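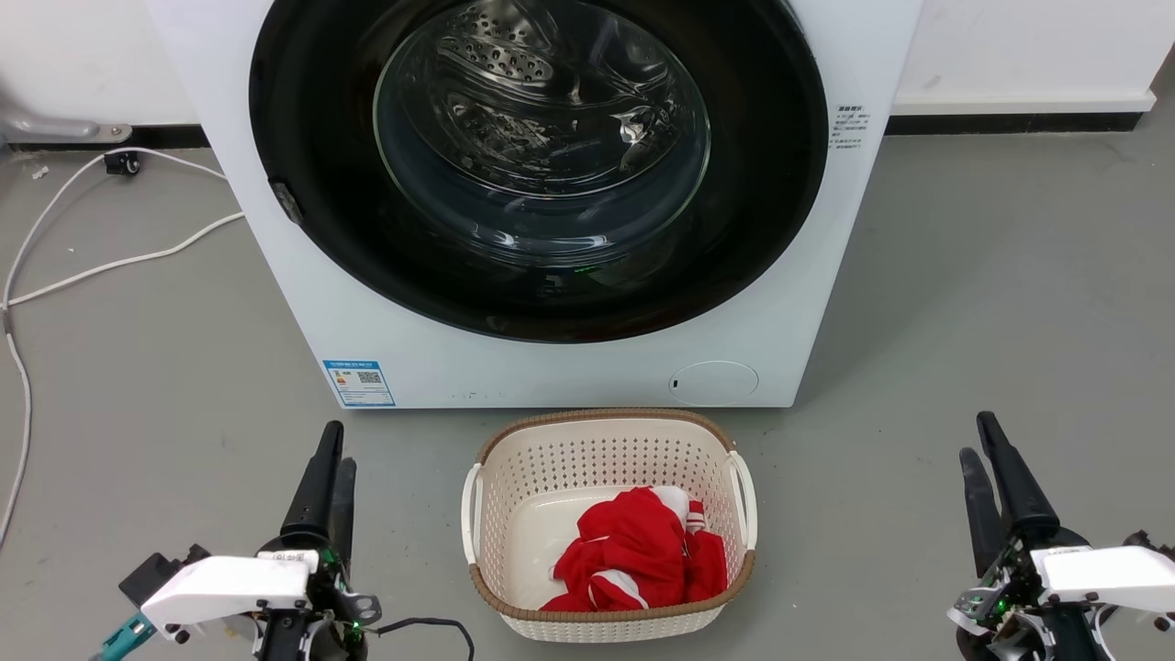
4. Data Collection

4.1 Tasks and setting

The laundry part of Skenell covers a short chain of household work: opening the door of a front-loading washer, moving clothes from a basket into the drum, closing the door, and the same steps in the other direction for unloading. We picked laundry for two reasons. The objects change shape every time they are touched, so a policy cannot get far by replaying a stored motion. The washer itself is rigid and has a door that must be moved along a fixed arc, so the same episode asks for both soft and stiff contact.

All demonstrations were recorded by teleoperation on a robot with two arms, each ending in a two-finger gripper. Operators controlled both arms at once through the Prandley interface, which maps the pose of two hand-held leaders to the two wrists and a trigger to the opening of each gripper. The operator worked from the live robot views and was asked to avoid looking directly at the workspace. We made this choice early on. In pilot recordings, operators who could see the washer from the side often made motions that depended on knowing the position of the door hinge, and a policy trained on those recordings had no way to know it.

The washer stood on the floor against a wall and was not moved between episodes. The basket was. At the start of each session the operator was given a basket pose, drawn from a region in front of the machine that both arms could reach, and a set of clothing items to put in it. Items were dropped in from above and left as they fell. We did not fold, flatten or arrange them, except when an item hung over the rim far enough to reach the floor.

4.2 Episode structure

An episode starts from a rest pose with both grippers free and the arms held low on either side of the basket. It ends when the operator presses a pedal to mark the task as done, or when a second person stops it. Between those two points we record joint positions, gripper openings, commanded targets and all camera streams, with a common clock.

Each episode carries a single instruction in plain English, such as "open the washer" or "put the clothes in the washer." Longer chains were recorded as one continuous episode and split afterward. Splitting was done by hand in the Istberg viewer. The rule for the door was simple: the opening segment ends at the first moment when the gripper has let go of the door and the door is at rest. For clothes we needed more care. A sleeve often stays caught on the door seal after the rest of the garment has gone in, and the operator goes back to push it. We count the push as part of the same segment, even when the gripper has moved away and returned, as long as no other item was picked up in between.

Operators were told to keep going after a mistake unless it was unsafe. If a shirt fell between the basket and the washer, they picked it up from the floor and carried on. If the door swung partly shut during loading, they opened it again with whichever arm was free. These episodes are kept in the training set and marked with a recovery tag at the time where the correction begins. Removing them made the trained policy noticeably worse at exactly these moments, as we discuss in Section 6.

4.3 Operators and volume

The laundry set contains 3544 episodes, recorded by 18 operators. None of the operators had used the robot before joining the project. Training was given by Annunziata Costa and followed a fixed order: free motion, stacking blocks, opening and closing the door with nothing in the drum, then clothes. An operator could begin recording after three clean door episodes in a row. Recordings made during training were stored separately and are not part of the released set.

Operators differ a good deal in style, and we made no attempt to bring them into line beyond a few safety rules. Some hook the edge of the door with one finger and pull. Others pinch it. Some move one garment at a time, and others take as large a bundle as the gripper will hold and deal with what falls out. An operator identifier is stored with each episode so that these differences can be studied or filtered.

The one place where we did step in was speed. Several operators slowed down sharply as they got close to the drum and stayed almost still while they judged the depth. The pauses are harmless to a person watching, but a policy trained on them learns to stop there too, and sometimes never starts again. We first tried cutting still periods from the recordings. This left jumps in the gripper signal that caused other trouble. In the end we asked operators to back out and approach again whenever they were unsure, which kept the arms moving and gave more variety in the approach paths.

4.4 Views and occlusion

The camera at the head looks down over the workspace and sees the basket, the washer front and most of both arms. With the door closed, it has a clear view into the basket over nearly all of the allowed poses. With the door open, this is no longer so. The door swings out over the area where the basket stands, and depending on the basket pose it hides part of the clothing (Figure 3). Its window is transparent but curved, and reflections on it are strong enough that we do not rely on what can be seen through it.

We considered restricting the basket to poses that stay clear of the door. This would have made the data easier to label and the task easier to learn, but it would also have cut out the placement that people tend to use at home, which is directly in front of the machine. We kept the full region. In the most difficult poses, the operator has to reach under or beside the edge of the door, grasp by feel through the motion of the arm, and bring the garment out before it can be seen properly from above.

A second source of occlusion is the robot itself. When an arm reaches toward the drum, the forearm covers a large part of its own side of the image. Operators handled this by using the other arm to hold still or stay low while the first one worked. We see the same habit in the trained policy, which tends to drop the idle arm toward the lower corner of the image before the active arm goes in.

Reflections need a short note. The washer has a glossy door surround and a metal drum, and both produce bright patches that move as the arms move. Lighting in the room was left as it was at the time of recording, and no filters or matte coatings were used on the machine. We apply mild brightness and color changes during training and no other correction.

Figure 3. Head view with the washer door open. The door overhangs the basket and covers part of the red clothing inside. The right gripper is turned so that a fingertip points toward the door opening.

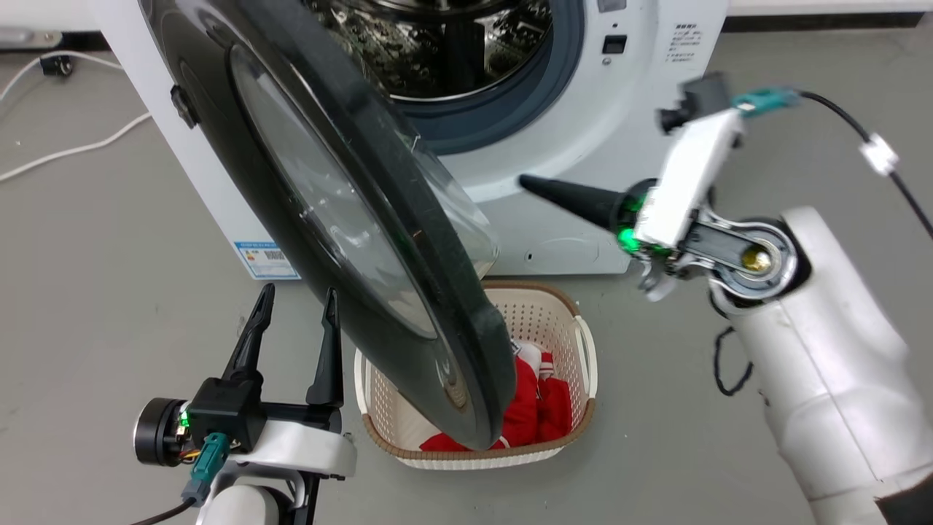 4.5 Quality checks

Every episode was reviewed once by a person who had not recorded it. The reviewer watched the head view at increased speed and gave one of three marks: keep, keep with recovery, or discard. An episode was discarded if a camera stream had dropped out, if a person's hand entered the workspace before the end mark, or if the instruction did not match what was done. A clumsy but complete episode was kept.

Mismatched instructions were the most common fault. They usually came from an operator starting the next item on the list without updating the text, so that a whole run of episodes was shifted by one. Subira Nzioka wrote a check that compares the door angle at the start and end of an episode with the instruction and flags any pair that cannot be right. The angle is estimated from the head view, using the outline of the door rim. The check does not help with instructions about clothing, and those were still read by eye.

Disagreements between reviewer and operator were settled by looking at the wrist views. In most cases the question was whether a garment was fully inside the drum. We treat it as inside if the door could be closed without catching fabric. Where the recording stops before the door is moved, the reviewer makes a judgment and the episode is given a low-confidence tag.

4.6 Format and release

Episodes are stored at the native rate of the cameras, with joint signals resampled to match. The original joint signals are included as well — the resampled version smooths over short contact events, such as the moment the door latch lets go, and some readers may want these. Segment boundaries, recovery tags, basket pose, operator identifier and review mark are kept in a separate text file for each episode, so that corrections can be issued without changing the recordings.

The split into training and test episodes is by session, so that no basket arrangement appears in both. All results in Section 5 use this split.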